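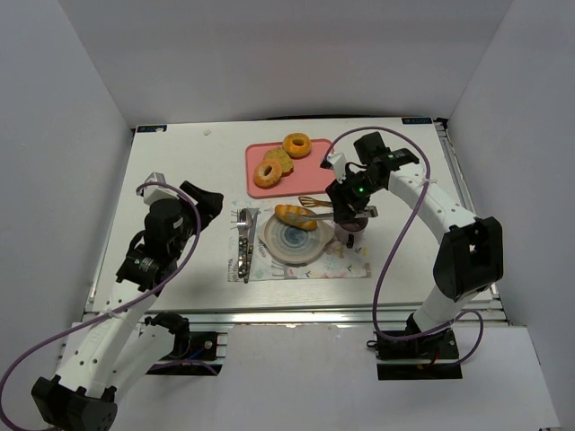 **Ticket 2881** – Order confirmation emails going out twice
**Site:** Arkell bakery shop, Wiegand Street
**System:** Makero order forms, Cleltodov mail relay
**Status:** Closed

**Reported**
Customers ordering bread and bagels for collection get two confirmation emails. Both carry the same order number. The shop only sees one order on its screen and the card is charged once. Started in July, after the form was moved to the new template.

**08:40**
Placed a test order, number 2101. Two emails arrived, four seconds apart. Headers show both came through the relay, with different message IDs, so the relay is being asked twice.

**09:15**
Checked the form settings. One notification rule, switched on. Turned it off and placed another test order. One email still arrived.

**09:50**
Found a second rule under the payment step. It was copied across with the old template and doesn't show in the main list – you have to open Payment > Advanced to see it. Switched it off and turned the first rule back on. Next test order gave one email.

**10:30**
Shop asked whether any orders had been missed because of this. Compared the order export with the relay log: 346 orders, every one in both. Nothing missing.

**11:05**
Relay is capped at 100 messages an hour. The doubles had pushed it over on two mornings, which explains the late emails in the earlier complaint. Left the cap as it is.

**Fix**
Duplicate rule deleted from the payment step. Test orders cancelled and refunded.

**To do**
- Check the catering form for the same leftover rule
- Add Payment > Advanced to the template move notes

**14:20**
Catering form checked. Same rule there, but already off. Deleted it anyway.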